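Can a robot arm clear a kitchen table yet?

Posted by Citlali Aguirre, Wed 5 January

My mother is 4 months past her hip operation and I keep wondering if a machine could tidy up after lunch for her. Has anyone here tried it with ordinary kitchen stuff?

Hanne Vestergaard
Hi Citlali, and I hope your mom is mending well! I help out at the Nasent workshop on weekends, so I get to watch this up close (and talk far too much about it, my husband would say). Picking up one thing at a time is coming along nicely. Our usual table looks like this:

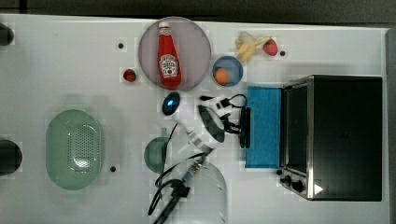 Ketchup on the plate, fruit still to be put away

Fruit is fairly kind to a gripper. A bottle lying on its side is harder, and I've seen it take 2 minutes over one. The blue pad up against the toaster oven is another tricky spot, with so little room to get fingers around it. Wiping up afterward? Not for your mom's kitchen yet, I'm afraid, but ask me again in March!
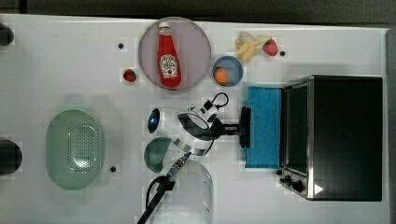
Other replies

Remigiusz Kołodziej
No. Get her a cart on wheels, mine was 19 dollars and she can push it to the sink.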